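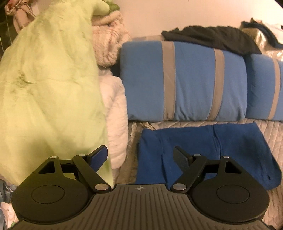

4.2 Learning to pick from soft clutter

Figure 6. View from the hand-held gripper in a textile pile, fingers open. Blue pad on the left finger, black textured pad on the right.

Rigid objects were the easy half of this work, and we were glad to leave them behind. Piles of bedding and clothing are far more fun. In a pile like the one in Figure 6, a royal-blue fleece garment lies folded on a pale beige quilted bedspread, a fuzzy lime-green blanket hangs down on the left, and a black cloth is draped over two strapped cushions. Where does one item stop and the next begin? A person answers that with a glance and a small tug. We wanted to know how much of that skill a policy could take from hand-held demonstrations alone, with no robot present during collection.

The Bustico set holds 1474 demonstrations of a single task: choose one item, pinch it, and lift it clear of its neighbors. Demonstrators were told to go for whatever looked easiest to them and to keep the fingers in view at all times. We gave no rule for where to pinch. Jonas Marti argued for this early on, and the variety it produced is wonderful. People pinch seams, corners, the crest of a fold, sometimes a strap. After dropping recordings in which two items came up together, we kept 874 for training and set the others aside for the failure study in Section 5.

Kurian, our policy, takes the camera image and the finger opening and predicts a short run of hand motions. The only change from the version used on rigid objects is an added output, a map of likely pinch points, trained from the place where the pads closed in each demonstration. The map costs almost nothing to compute, and it made a bigger difference than anything else we tried. Without it, the hand tends to hover over broad flat surfaces and close on air. With it, the hand heads for edges and ridges, even on fabrics left out of training!

We were especially pleased by what happens at layered edges. Plurnolov, the baseline, treats a garment lying on a quilt as one surface and often pinches both. Kurian comes in lower and closer to the side, and in most of these trials it takes the top layer by itself. Long loose weaves are still hard for both methods, as are items pinned under something heavy.

Four demonstrators contributed to the set, and their styles differ enough that we also trained on each of them separately. Those results are given in Section 4.3, together with the transfer tests on the Kaltent arm.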